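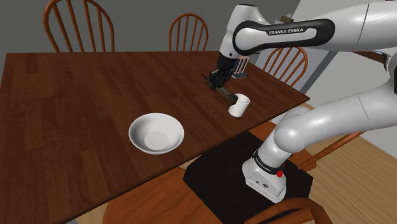 Zuletzt aktualisiert: Mittwoch, 2. Februar 2022

Der Löffel fällt. Wieder. Cristian Quispe drückt auf Verwerfen, die Episode ist weg, nächste. Kurz vor acht Uhr morgens, der Kaffee im Büro von Trulteck schmeckt nach Filter, und auf dem linken Monitor steht wieder alles auf Anfang. So geht das hier den ganzen Tag. Greifen, heben, ablegen, zurücksetzen. Wer sich maschinelles Lernen als etwas Vornehmes vorstellt, sollte mal eine Schicht mitmachen.

375 Durchgänge braucht das Team pro Aufgabe. Gute Durchgänge, wohlgemerkt. Was daneben geht, kommt in einen eigenen Ordner, den Heloísa Batista streng bewacht. Sie leitet die Datensammlung und schmeißt ungern was weg. "Die schlechten sind auch Material. Man muss nur dranschreiben, dass sie schlecht sind."

Dranschreiben, das ist die halbe Arbeit. Zu jeder Episode gehört ein Satz. "Stell die Tasse in die Schale." "Schieb die Schale vom Rand weg." Klingt simpel. Aber Quispe schreibt Becher, die Kollegin am Nebentisch Tasse, der Dritte schreibt Gefäß, und das System soll am Ende alle drei verstehen. Früher gab es dafür eine Wortliste. Abgeschafft, zu brav. Kein Mensch redet zu Hause nach Liste.

Überhaupt, zu Hause. Darum dreht sich das Projekt, Plirnesard heißt es intern, woher der Name kommt, weiß Batista selber nicht mehr genau. Ein Arm, der am Esstisch mithilft. Abräumen, umstellen, anreichen. Gesammelt wird fast alles in der Simulation. Ein Esszimmer aus Polygonen, Holztisch, Stühle mit Sprossenlehnen, Geschirr. Gesteuert wird mit einem Handgriff, der aussieht wie von einer alten Spielkonsole und nach zwei Stunden ins Handgelenk zieht. Quispe trägt eine Bandage. Vorbeugend, sagt er.

Warum nicht gleich am echten Tisch? Zeit, vor allem. Am echten Tisch muss einer aufstehen und die Tasse zurückstellen. In der Simulation eine Taste. Und zerschlagenes Geschirr kostet nichts. Der Haken: Simuliertes Geschirr benimmt sich manchmal seltsam. Eine Tasse kippt gegen den Finger und bleibt schräg in der Luft kleben, ein Löffel rutscht durch die Tischplatte. Reinaldo Guimarães, zuständig für die Physik, hat im letzten Herbst 18 Arbeitstage nur mit Reibungswerten verbracht. "Porzellan auf Holz. Fragen Sie mich bitte nicht mehr danach."

Mittags kommt Simone Meireles vom Partner Ivero vorbei, Laptop unterm Arm, keine Zeit für Essen. Sie trainiert mit dem, was hier anfällt. Und sie meckert. Zu gleichförmig! Alle greifen von oben, alle greifen von rechts. Lernt das Modell aus lauter solchen Beispielen, dann greift es eben auch nur von oben und von rechts, und steht die Schale mal andersrum zum Arm, ist Schluss. Also neue Regel seit dieser Woche: nach jeder fünften Episode muss der Anfahrtsweg wechseln. Quispe rollt die Augen, macht es aber.

Dann ist da die Sache mit dem Zögern. Menschen zögern. Kurz vor dem Griff hält die Hand an, schaut sozusagen, korrigiert. In den Daten sieht das aus wie Stillstand, und das Modell lernt mit: stehenbleiben ist auch eine Handlung. Bei einem frühen Training stand der Arm minutenlang über der Schale und tat nichts. Meireles schneidet solche Pausen jetzt raus, aber nicht alle, sonst wird die Bewegung ruckig. Wo die Grenze liegt? Gefühlssache. Sie sagt das ungern, man merkt es.

Bezahlt werden die Leute am Griff pro Stunde, nicht pro Episode. Darauf hat Arlindo Macedo bestanden, der die Firma mitgegründet hat. Beim vorigen Auftrag, für Arruda, lief das noch anders, nach Stück. Ergebnis: sehr viele Episoden, sehr schnell, und sehr viele davon unbrauchbar. Hektische Griffe, Tassen mehr geworfen als gestellt. 3 Wochen Nacharbeit. Macedo redet nicht gern drüber, erzählt es dann aber doch ziemlich ausfürlich.

Halb fünf. Draußen schon grau. Quispe hat eine neue Aufgabe auf dem Zettel, Tasse greifen, anheben, in die Schale, loslassen. Erster Versuch, der Finger stößt an die Wand der Tasse. Verwerfen. Zweiter Versuch, zu hoch losgelassen. Der kommt in Batistas Ordner, mit dem Satz dazu. Beim dritten sitzt es, er tippt den Text ein, vertippt sich, korriegiert. Die Tasse springt zurück an ihren Platz und er greift wieder zum Griff.

18 Kommentare | 375 Mal geteilt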